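Walk-through, Pinesora warehouse, Cleltport, April
Walked by Fasil Yilma. Tarık Kahraman came along for the dock and the mezzanine.
Marks: [x] fine, [ ] needs work, N/A not checked or not present.

## 1. Exits and aisles

- [x] Front exit opens without a key from the inside
- [x] Exit signs lit, front and dock side
- [ ] Rear exit clear on both sides. *Inside is fine. Outside, the stack of empty pallets is back and the door stops partway. It was moved after the last walk-through and has returned. Paint a keep-clear box on the pavement.*
- [x] Main aisle clear end to end
- [ ] Aisle 3 clear. *Shrink wrap cores and a hand truck left against the end post. Moved while I was there, so closed on the day, but this is the same spot as last time.*
- [x] Emergency lights, test button held. *Fixture by the restroom is dimmer than the others. Still passes. Order a battery.*

## 2. Fire protection

- [x] Extinguishers hung, pins in, gauges in the green
- [ ] Extinguisher tags current. *Unit 3058 at the battery charger has no punch for this year. Gauge reads fine. Call the service company and have them do the office unit on the same trip.*
- [x] Sprinkler heads free of paint and tape
- [ ] Clearance under sprinkler heads. *Top level of the Flindetti rack is stacked too high at the north end. Take one layer off. The drivers should not be asked to guess, so put a line on the upright.*
- [x] Riser room unlocked, nothing stored in it
- N/A Sprinkler internal inspection. *On a 5-year cycle, not due.*

## 3. Racking

- [x] Load signs posted. *2650 lb per level on the long bays. The sign on the end bay is faded but can be read from the floor.*
- [x] Beam clips in place, both sides
- [ ] Uprights free of damage. *Front post at aisle 2, bay 4, is dented at fork height. Tarık thinks it is old. I have no note of it from last fall, so I am treating it as new. Bay is unloaded up to the second level and taped off until the rack company looks at it.*
- [x] Anchor bolts tight at floor plates, spot check only
- [ ] Post guards. *Missing at the aisle 2 corner, which is where the dent is. Order two, one for the opposite corner as well.*

## 4. Loading dock

- [x] Wheel chocks at each door
- [x] Dock plate on door 1 raises and lowers evenly
- [ ] Dock plate on door 2. *Lip is slow to drop. Tarık ran it several times and it took a push once. Use door 1 for heavy loads until it is serviced.*
- [x] Yellow edge paint. *Worn on door 2 but still visible.*
- [ ] Drain in front of the dock. *Full of leaves. Clean it before the next heavy rain, as last time the water came under the door and reached the Gündoğdu pallets.*
- [x] Dock lights on both swing arms

## 5. Forklifts and charging

- [x] Daily sheets filled in. *Two mornings were signed at the end of the shift. Sign before the first lift.*
- [x] Horn, brakes, seat belt, mast chain, lift 1
- [ ] Same items, lift 2. *Belt does not retract all the way. Can be worn, so the lift stays in use this week. Part is on order.*
- [x] Charger cables, no cuts
- [ ] Eyewash at charger. *Water runs, flow is even on both sides. Ran it for the full 15 minutes and the drain pan backed up. Clear the line. Dust cap on the left nozzle is cracked.*
- [x] Face shield and gloves on the hook

## 6. Mezzanine and stairs

- [x] Handrails firm
- [x] Gate at the pallet opening swings shut on its own
- [ ] Stair treads. *Grip strip on the third tread from the top is peeling. Scrape it off fully and put down a new one. Do not glue over it.*
- [x] Toe boards
- [ ] Storage. *Boxes from the old office are up here with no labels. Tarık will ask who still wants them.*

## 7. First aid and paperwork

- [x] Kit stocked. *Burn gel expires this summer.*
- [x] Injury log up to date
- [ ] Emergency phone list. *Two numbers on it are out of service. Reprint and post at the dock too.*

## Open from last time

Rear exit pallets, aisle 3 and the phone list. The roof leak over bay 6 is closed.

Copies to the office binder and to the dock board.
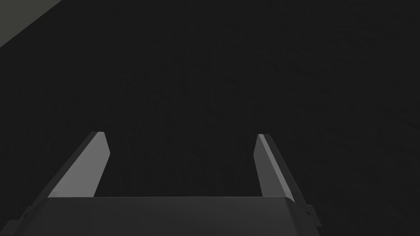 *Two-finger gripper, dark surface beyond. Rendering.*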